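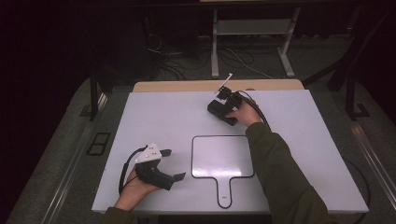
White paddle board with black outline, laid flat on the worktop, handle towards the near edge.

Home > Guides > Workshop > Marking out

How to re-edge and label a paddle board

These instructions cover a flat paddle board: a rounded square panel with a narrow handle, white face, dark border. The same method works for score paddles and voting paddles of similar shape.

You will need:
- a white or light-coloured table with a clear top
- lint-free cloth and mild soap
- masking tape, 3 mm wide if you can get it
- black acrylic paint and a small flat brush
- one small dark label per board

1. Wipe the table, then the board. Grit under the panel will scratch the white face.

2. Lay the board flat with the handle pointing towards you. Keep it in this position for the whole job, so that left and right stay the same from one board to the next.

3. Run the masking tape inside the existing outline. Start where the panel meets the handle and work clockwise. On the rounded corners, use short overlapping pieces - one long strip will crease.

4. Paint outwards from the tape towards the rim. Two thin coats, with some 5 hours between them. Bilal Fakhoury uses a single thick coat on his and it does hold, but the edge is visibly raised.

5. Pull the tape back on itself at a low angle before the second coat is fully hard.

6. Fit the label near the end of the handle. Press from the middle outwards. If it goes on crooked, lift it straight away; after a few minutes the adhesive will mark the surface.

7. Leave overnight before stacking. Put paper between the boards.

Faults

Paint under the tape: scrape with a plastic card, never a blade.
Label lifting at one end: the handle was greasy. Clean and refit.
Border uneven at the neck: re-tape the neck only and touch in.

Written by Oleksandra Harasym. Step 3 corrected in December after a note from Qusai Harb.

14 comments | 3,441 views

Contact | Copyright Brernia Workshop Guides | Back to top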